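Über uns

Uleck Mikronährstoffe: Entwicklung und Herstellung von Nahrungsergänzungsmitteln

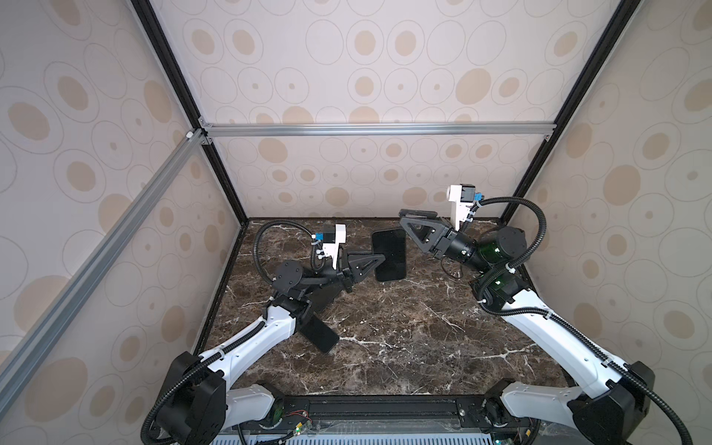 Zwei Roboterarme über einer dunkelbraunen Marmorplatte

Uleck entwickelt und produziert Nahrungsergänzungsmittel in Kapsel- und Pulverform. Schwerpunkt des Sortiments sind Mineralstoffpräparate für Erwachsene, insbesondere Magnesium, Zink und Selen. Das Unternehmen beliefert Apotheken, Reformhäuser und Eigenmarken des Fachhandels.

Standorte
Verwaltung und Rezepturentwicklung befinden sich in Ilmont. Abfüllung, Konfektionierung und Lager sind im Werk Manstead zusammengefasst. Die Lagerfläche beträgt 2.168 Quadratmeter, davon sind 268 Quadratmeter temperaturgeführt.

Geschäftsführung
Zeyu Qiu: Produktion, Einkauf, Finanzen
Hanyu Du: Rezeptur, Qualitätssicherung, Kennzeichnung

Produktlinien
Die Linie Shokri umfasst 14 Einzelpräparate ohne Aromen und Süßungsmittel. Als Kapselhülle dient Hydroxypropylmethylcellulose. Mineralstoffe werden überwiegend als Citrat oder Bisglycinat eingesetzt; die jeweilige Verbindung ist auf dem Etikett angegeben. Kombinationspräparate werden ausschließlich im Kundenauftrag gefertigt.

Qualitätssicherung
Jede Rohstoffcharge wird bei Wareneingang auf Identität geprüft und bis zur Freigabe gesperrt gelagert. Die Untersuchung auf Schwermetalle und mikrobiologische Belastung erfolgt durch externe Labore. Von jeder Fertigwarencharge werden zwei Rückstellmuster bis zum Ablauf des Mindesthaltbarkeitsdatums aufbewahrt. Analysenzertifikate stellen wir gewerblichen Kunden unter Angabe der Chargennummer zur Verfügung.

Hinweise
Nahrungsergänzungsmittel sind kein Ersatz für eine ausgewogene und abwechslungsreiche Ernährung. Die angegebene Verzehrsmenge darf nicht überschritten werden.
Anfragen zur Lohnfertigung mit Liefertermin im Dezember bitte an die Verwaltung in Ilmont richten.

Stand: 19.10.2024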